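Print this page | E-mail this article

We use cookies to remember your reading preferences. By continuing to browse you accept our cookie policy.

4. Subtitles, dubbing and what moviegoers took home with them

4.1 The two versions

Readers who have followed us through the earlier sections will know that the Romeck is a single-screen movie house, and that its regulars in Vevmont are used to being offered one foreign-language title a month. For this part of the study we asked the theater to show the same film twice over, once with subtitles and once with a dubbed soundtrack, and to let people pick whichever showing suited them. We did think long and hard about assigning seats by lot, which would have given us a tidier design, but people who have paid for an evening out deserve to see the version they came for, and we were guests in the building.

Two films were used. Imau is a quiet family drama with long stretches in which very little is said. Mulligan is a comedy, and a talky one, in which three or four people are often speaking at once and the subtitles have to leave a fair amount of it behind. We chose them for that difference, and we were pleased that both had dubbed tracks of decent quality, recorded with adult actors who seemed to have been given time to watch the picture before they spoke over it.

4.2 The response cards

Each person received a card at the door and was invited to fill it out in the lobby afterward. The card had one scale running from 1 to 7 (how easy the story was to follow) and two open questions, the first asking for a line of dialogue the viewer remembered and the second for a moment without dialogue. Our first printing of 1000 cards ran out before the last showings in April, and we are grateful to the theater staff for letting us run off more on the office copier. In the end 1069 cards came back, and 874 of them were filled out completely enough to be used. The incomplete ones were mostly missing the second open question, and a good number of those had a friendly note in its place, telling us that the viewer had enjoyed the evening but had a drive ahead.

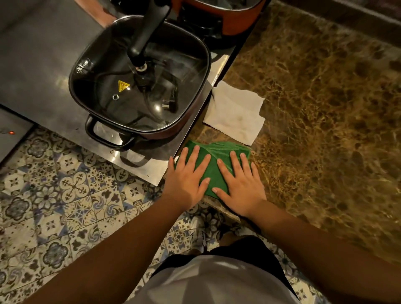 Our coding of the open answers separated speech from gesture, and it took us longer than any other step in the work. Speech was easy enough to recognize — a quoted line, a paraphrase, a joke retold with the ending changed. Gesture was harder, as people seldom name one cleanly; they fold it into what they think the character was feeling. We therefore asked our coders to look first for a part of the body and then for something it touched, and to set aside everything else in the answer. Two hands pressed flat on a folded stack of green leaves would count as a gesture under this rule, and would count the same way with any soundtrack laid over it or with none. "She was sad in the kitchen" would not, however well we might understand what the writer meant by it. We kept a separate pile for answers like that one and come back to them in the next section, where they turn out to be more useful than we had expected when we put them aside.

4.3 What the cards told us

On the scale question, the dubbed showing of Mulligan was rated easier to follow than the subtitled one, and we doubt anyone who has tried to read a fast comedy from the back row will be surprised. For Imau the two showings were very close. Several viewers of the subtitled version wrote in the margin that they had forgotten they were reading at all by the middle of the film, a remark we also heard in the lobby more than once.

The open answers were more interesting to us. People who read subtitles gave longer quotations and gave them more exactly, which makes sense, as they had seen the words in print. People who heard the dubbed track tended to remember how a line was said, and often described a voice in loving detail without being able to tell us what it had been saying. We had gone in half expecting that reading would pull the eye away from gesture, and that subtitle viewers would have less to offer on the second question. The cards for Mulligan lean that way, a little. The cards for Imau do not, and we suspect the long silences gave everybody time to look. 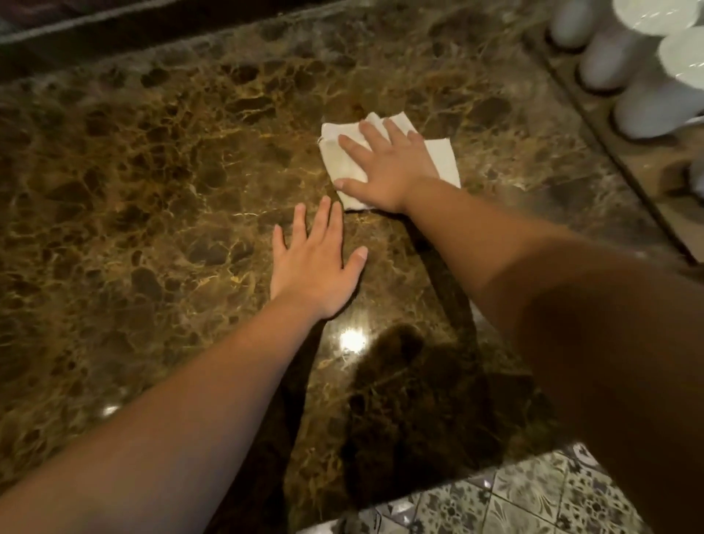 Figure 4. Right hand flat on a folded white paper towel, on a marble countertop.

4.4 Some cautions

The obvious weakness is that our viewers sorted themselves. Those who chose the subtitled showing may be people who like to read, or who know some of the original language, or who simply could not make the earlier start time. We asked about none of this on the card, wanting to keep it short, and we would ask about at least the language if we were doing it again. It is also fair to say that a theater like the Romeck has a loyal crowd, and a loyal crowd is generous. Very few cards had an unkind word for either film, and we would not want to guess how the same two titles would be received at a larger multiplex, where people come in with other habits and other hopes for the evening.

Reader comments (3)

moviegoer_vt: I was at the dubbed Mulligan and laughed all the way through. Went back for the subtitled one and found I'd missed half the jokes the first time!

backrow: Would have liked to see the results broken out by where people sat. Subtitles at the Romeck are hard to read if there's anyone tall ahead of you.

popcorn_and_a_pencil: Is the blank card available anywhere? Our film club would love to try it this fall.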